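Visit report: Justedar open day, Trurkcombe

Filed 25th March

I went to the Justedar open day to see how far household robots have come. We sell and service kitchen equipment, and customers keep asking when a machine will do the dishes for them. The demo area was in building 9, past the loading dock. Most of the morning went to a kitchen sink task run in simulation, shown on a row of monitors.

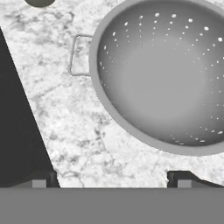
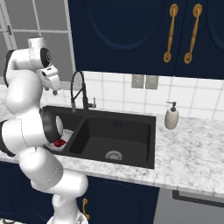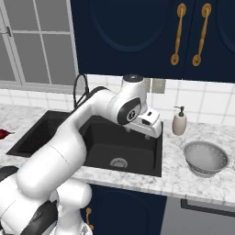
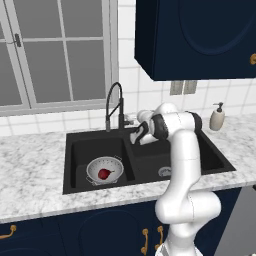

Simulated kitchen, sink task. The first view is from close to the gripper, the other three from out in the room.

The chore is a small one. There is a colander, a double sink and a piece of red produce, and the arm is supposed to bring them together so the produce can be rinsed. The staff call the software Flustum. They had 36 attempts queued for visitors and let us stand there as long as we liked.

Picking up a colander is harder than I expected. Seen from above, it is a wide rim and a thin wire handle, and the fingers have to get hold of one or the other. A person grabs it without looking. The staff said thin wire and shiny metal both give them trouble, and that the wide sink rim leaves little room for a bad approach.

I asked about water. There is none in the simulation yet. Nobody is turning on the faucet or working the soap pump, so what they have is the moving of objects and none of the washing. They hope to add running water in October.

The second stop was the shop floor next door, run with Hutchins, a parts supplier. The job there was sorting brackets into bins. It was faster and duller, and much closer to something I would pay for. The parts are always the same and they always arrive the same way up. A kitchen gives you neither.

My view after the visit: bin sorting is ready for a trial in our stockroom. Dishes are not. I would tell customers to keep buying dishwashers — and to ask again in a couple of years.

Parking is free but fills up early. The handout is in the shared folder under 2183.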